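3.2 Collection of demonstrations

Demonstrations were recorded at the Flarville site between February and July 8, 2021, using the Sumum teleoperation interface. The operator moved a hand controller, and the gripper followed its position and opening with a short delay. Hand guiding, in which the operator holds the arm and moves it directly, was kept for tasks in which contact with the object had to be judged by feel. In total, 800 demonstrations were retained, of which 400 were given by remote control and the remainder by hand guiding.

Each operator completed 20 practice trials before any recording was kept. Operators were asked to approach an object at a steady speed, to pause before closing the fingers, and to avoid correcting the path once contact had been made. Household objects were left on the table alongside the target so that the learned policy would not depend on a cleared surface. Views from the wrist are given in Figure 2.
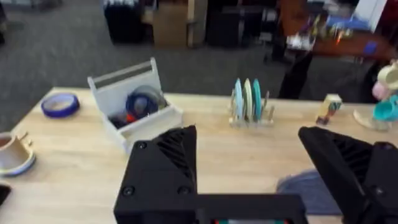
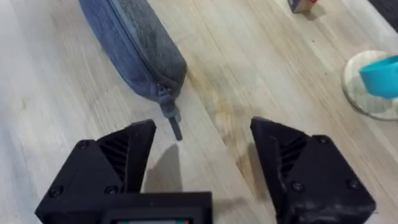 Figure 2. Wrist views of the wooden work table, with both gripper fingers in the foreground.

Bratu, commenting on an earlier draft of this section, objected that the pause before closing was a habit imposed on the operators and would be copied by the policy as though it were part of the task. Wulter took the same view and proposed that the pause be removed from the recordings before training. We adopted this proposal for the remote control set only. In the hand-guided set the pause could not be separated reliably from the small movements made while the operator adjusted grip, and those recordings were used at full length.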